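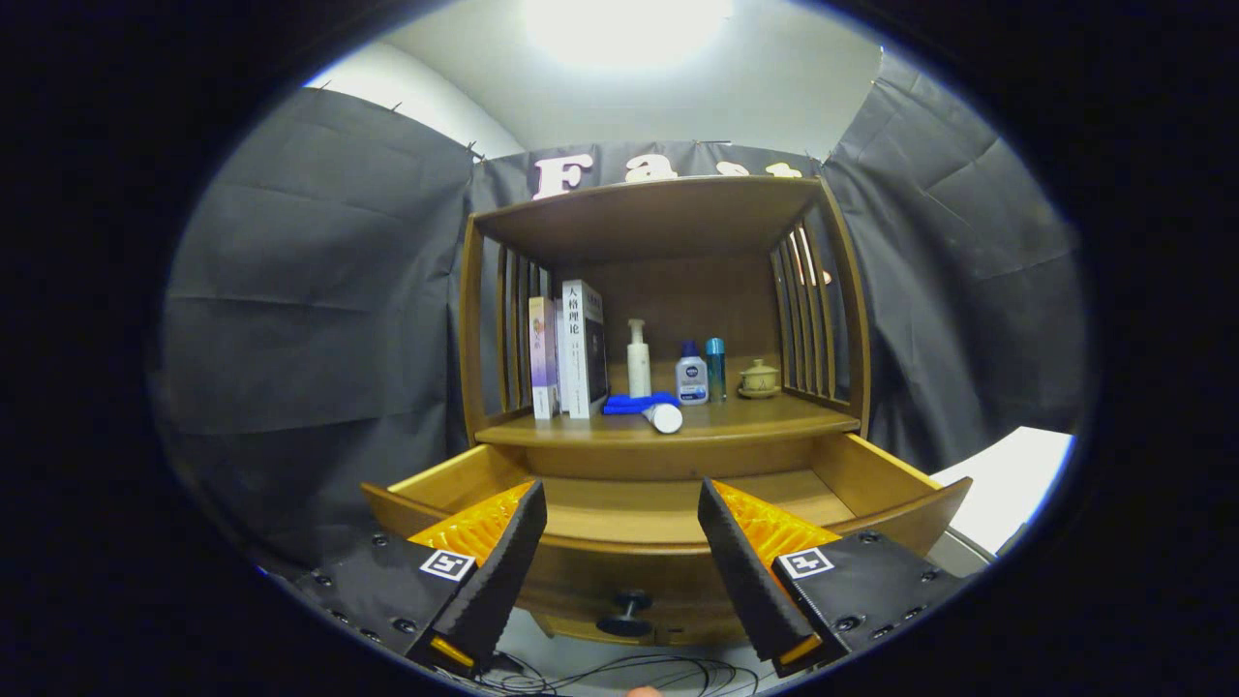

# 클라브네스, 관로 점검용 뱀형 로봇 '필랄리' 9월 출시

**배포 즉시 보도 가능**

*악취 불만 없음. 폐소공포증 없음. 생김새에 대한 민원은 접수 중.*

지하 관로 점검 장비 업체 클라브네스가 하수관과 빗물 배수관 내부를 스스로 기어 다니며 점검하는 뱀형 로봇 '필랄리'를 9월에 정식 출시한다. 필랄리는 사람이 들어가기에는 좁고, 바퀴 달린 기존 점검차가 들어가기에는 지저분한 관을 위해 만들어졌다. 세상에 이런 관이 얼마나 많은지 궁금한 독자는 가까운 하수과에 전화해 보시기 바란다. 통화가 길어질 수 있다.

몸길이는 2m, 무게는 27kg이다. 마디마다 구동부가 하나씩 들어 있어 몸을 좌우로 흔들며 나아가고, 관 벽에 몸을 밀어 붙여 수직에 가까운 구간도 오른다. 머리 쪽에는 조명과 카메라, 거리 측정 센서가 있다. 꼬리에는 통신과 회수를 겸하는 케이블이 달려 있다. 개발 초기에는 꼬리에도 카메라를 달아 앞뒤 구분을 없애는 안이 있었으나, 운용자들이 로봇이 들어가는 중인지 나오는 중인지를 두고 무전으로 다투는 일이 잦아 철회했다.

## 바퀴가 포기한 곳에서

기존 점검차는 평평하고 깨끗하고 곧은 관에서 훌륭하게 작동한다. 다만 평평하고 깨끗하고 곧은 관은 대체로 점검할 이유가 별로 없는 관이기도 하다. 문제가 생기는 곳은 나무뿌리가 파고든 이음부, 기름이 굳어 턱이 된 굴곡부, 도면에는 직선인데 실제로는 두 번 꺾이는 오래된 구간이다. 점검차는 이런 곳에서 헛바퀴를 돌다가 뒤집히고, 그때부터는 점검차를 꺼내는 일이 그날의 업무가 된다.

필랄리에는 뒤집힌다는 개념이 없다. 어느 쪽이 위인지는 내부 센서가 판단해 영상을 돌려 보여 주므로, 몸이 어떤 자세로 꼬여 있든 운용자의 화면에서는 물이 늘 아래로 흐른다. 시제품 단계에서는 이 기능이 없어 운용자가 고개를 꺾고 화면을 보았다. 당시 회사의 물리치료비 지출은 공개하지 않는다.

에울랄리아 이바라 클라브네스 대표는 이렇게 말했다. "저희 제품을 보고 귀엽다고 한 사람은 아직 한 명도 없습니다. 네 발 달린 로봇은 넘어질 때 동정을 받고, 사람처럼 생긴 로봇은 커피를 엎질러도 박수를 받습니다. 필랄리는 임무를 완수하고 맨홀 밖으로 머리를 내밀었을 때 비명을 들었습니다. 그래도 점검 영상은 아주 선명했습니다."

## 피트소프 현장 시험

클라브네스는 피트소프의 옛 배수관 구간에서 총 104회의 주행 시험을 마쳤다. 시험 구간은 여러 시대에 걸쳐 증축된 곳으로, 벽돌관과 콘크리트관, 그리고 무엇으로 만들었는지 현장 의견이 갈리는 관이 차례로 이어진다. 필랄리는 케이블을 단 상태로 입구에서 최대 200m 지점까지 들어갔다 돌아왔다.

모든 주행이 순조로웠다고 쓰고 싶지만, 시험 보고서를 함께 공개하기로 한 이상 그럴 수가 없다. 주요 실패 사례를 미리 밝혀 둔다.

- **젖은 천 뭉치와의 조우.** 물티슈로 추정되는 덩어리에 앞쪽 마디가 감겨 움직이지 못했다. 포장지에 '변기에 버려도 됨'이라고 쓰여 있었을 가능성이 있다. 이후 몸통 덮개의 이음매를 없앴다.
- **자기 케이블에 묶임.** 갈림길에서 되돌아 나오다가 스스로 매듭을 지었다. 매듭의 완성도는 높았다. 지금은 케이블 장력을 읽어 같은 길로 물러난다.
- **존재하지 않는 관 발견.** 도면에 없는 분기관으로 들어갔다. 로봇의 고장으로 보고 회수를 지시했으나 관은 실제로 있었다. 실패 항목에서 빼자는 제안이 나왔지만, 운용자가 로봇을 믿지 않은 것도 실패라는 의견이 우세해 남겨 두었다.
- **쥐.** 쥐 쪽이 물러났다. 로봇의 성능과는 관련이 없으나 질문이 많아 적는다.

제어 소프트웨어를 맡은 시메나 우요아는 걸음새, 정확히는 기어가는 방식을 고르는 일이 가장 까다로웠다고 설명했다. "살아 있는 뱀의 움직임을 그대로 옮겼더니 마른 관에서는 우아했고, 기름 낀 관에서는 제자리에서 우아했습니다. 결국 미끄러지는 정도를 재면서 흔드는 폭을 바꾸도록 했습니다. 보기에는 훨씬 흉해졌습니다. 제 어머니는 영상을 끝까지 못 보셨어요."

## 자율의 범위

필랄리는 관 안에서의 이동을 스스로 처리한다. 운용자가 목표 지점을 정하면 로봇이 장애물의 모양에 맞춰 몸을 펴거나 말고, 통과할 수 없다고 판단하면 멈춘 뒤 이유를 표시한다. 이유는 '막힘', '너무 좁음', '수위 초과', '모르겠음' 가운데 하나로 나온다. 마지막 항목은 마케팅 부서가 반대했으나 현장에서 가장 높은 평가를 받았다.

균열이나 뿌리 침입 같은 결함도 영상에서 찾아 표시하지만, 보수 여부를 결정하지는 않는다. 결함 후보는 담당 기술자가 화면에서 확인하고 승인하거나 지운다. 시험 초기에 필랄리는 관 벽에 비친 자기 조명을 중대한 결함으로 거듭 신고했다. 자기 모습에 대한 이런 엄격함은 학습 자료를 보강해 누그러뜨렸다.

통신이 끊기면 로봇은 들어온 길을 따라 천천히 물러난다. 전원까지 끊기면 몸의 힘을 풀어 케이블로 당겨 낼 수 있는 상태가 된다. 사내에서는 이를 '국수 모드'라고 부르며, 안전 인증 서류에는 더 긴 이름으로 적혀 있다.

## 클루넴우드의 첫 도입

첫 고객은 클루넴우드의 하수 관리 부서다. 클루넴우드는 비가 많이 올 때마다 같은 교차로가 잠기는 원인을 오래 찾아 왔고, 그동안 의심받은 것으로는 낙엽, 인근 공사장, 교차로 자체의 성격 등이 있다. 필랄리는 납품 후 교차로 아래 관로부터 들어갈 예정이다.

계약에는 로봇 본체와 케이블 드럼, 운용 화면, 세척 장비, 운용자 교육이 포함된다. 교육은 대략 2일이 걸린다. 첫날 오전에는 로봇을 켜고, 첫날 오후에는 로봇을 씻는다. 나머지 시간에도 씻는 비중이 적지 않다. 클라브네스는 이 점을 영업 단계에서 숨기지 않았으며, 그럼에도 계약이 성사된 데 대해 감사를 전한다.

이바라 대표는 "도시가 제대로 돌아갈 때 아무도 하수관을 떠올리지 않습니다. 저희는 사람들이 계속 떠올리지 않도록 돕는 회사이고, 그런 회사의 보도자료를 여기까지 읽어 주신 기자분들께는 개인적으로 빚을 졌다고 생각합니다"라고 덧붙였다.

## 제품 개요

- **제품명:** 필랄리
- **용도:** 하수관, 빗물 배수관, 산업용 관로의 내부 점검
- **몸길이:** 2m
- **무게:** 27kg(세척 후 기준. 세척 전 무게는 현장에 따라 다름)
- **시험에서 확인한 최대 진입 거리:** 200m
- **이동 방식:** 좌우 굴신, 벽면 밀착 등반, 후진
- **색상:** 주황. 며칠 쓰면 주황이었던 색
- **출시:** 9월

가격은 구성에 따라 달라지며 문의 시 안내한다. 임대도 가능하다. 생일 잔치와 할로윈 행사용 임대 문의는 이미 받았고, 정중히 거절했다.

## 시연 안내

출시에 맞춰 피트소프 시험장에서 언론 대상 시연을 연다. 오전 10시에 시작하며, 투명관을 이용한 주행과 실제 배수관 투입을 차례로 진행한다. 장화는 주최 측에서 준비하지만 크기가 다양하지 않으니 발이 크거나 작은 참석자는 미리 알려 주시기 바란다. 점심은 시연 전과 후 중에서 고를 수 있다. 지난 사내 시연의 경험에 비추어 전을 고른 참석자에게는 가벼운 메뉴를 권한다.

촬영은 자유롭다. 다만 로봇이 맨홀에서 나오는 장면을 가까이서 찍으려는 경우 세척 담당자의 신호가 있을 때까지 표시선 뒤에서 기다려야 한다. 필랄리는 나오면서 몸을 턴다. 원래 기능은 관 벽에서 몸을 떼는 동작이지만 결과는 개가 목욕 후에 하는 것과 같다.

## 클라브네스 소개

클라브네스는 좁고 어둡고 대체로 젖은 곳에서 일하는 점검 장비를 설계하고 제작한다. 관로용 카메라와 케이블 드럼, 회수 장비를 만들어 왔으며 필랄리는 이 회사가 처음 내놓는 자율 이동 로봇이다. 회수 장비는 앞으로도 계속 판매한다.

## 문의

클라브네스 홍보 담당
시연 참석 신청, 시험 보고서 전문, 인터뷰 요청은 홍보 담당에게 연락하면 된다. 제어 기술에 관한 질문은 시메나 우요아가 직접 답한다. 뱀을 무서워하는 기자를 위해 사진 없는 자료집도 따로 마련해 두었다.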